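Gripper trials move out of the workshop and onto a tiled floor

09/11/2021

The Nitstead team testing household robots has started the part of its work everyone was waiting for. After a long August of bench runs, two grippers – one from Stanora, one from Gallegos – are being tried out in ordinary rooms, on jobs that have to be done at floor level.
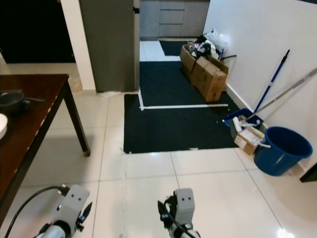

A pair of grippers over the tiles, with the mop, blue bucket and kitchen beyond.

The bench runs were already good fun to follow. The team logged 1,309 grasps with 11 kinds of object, and the Stanora unit came out ahead on small hard things while the Gallegos was gentler with cloth. Both now run on the same Trendov controller, so the comparison is a fair one at last. The controller was the big surprise of the summer! It cut the pause between seeing an object and closing on it to 103 milliseconds, and people in the workshop noticed the change right away.

Next on the list is soft stuff, and the team can hardly wait. Soft things fold, slide and change shape as soon as a finger touches them, and a grip that works on a carton may close on nothing but air. There is plenty to practice on in a room like this one, with a crumpled olive-green fabric bag on the tiles and a translucent plastic bag lying in front of it. 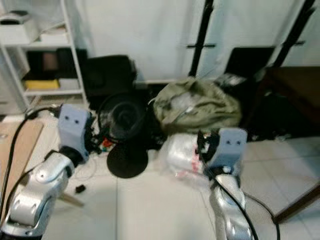

Cable routing is the other thing being compared. One layout runs the lines along the outside of each arm, which makes swapping a gripper quick but leaves slack that can snag when a wrist turns. A thick black cable crosses the right arm on its way down, and a thinner one loops out over the floor beside it. The team plans 900 more grasps with each layout before picking one.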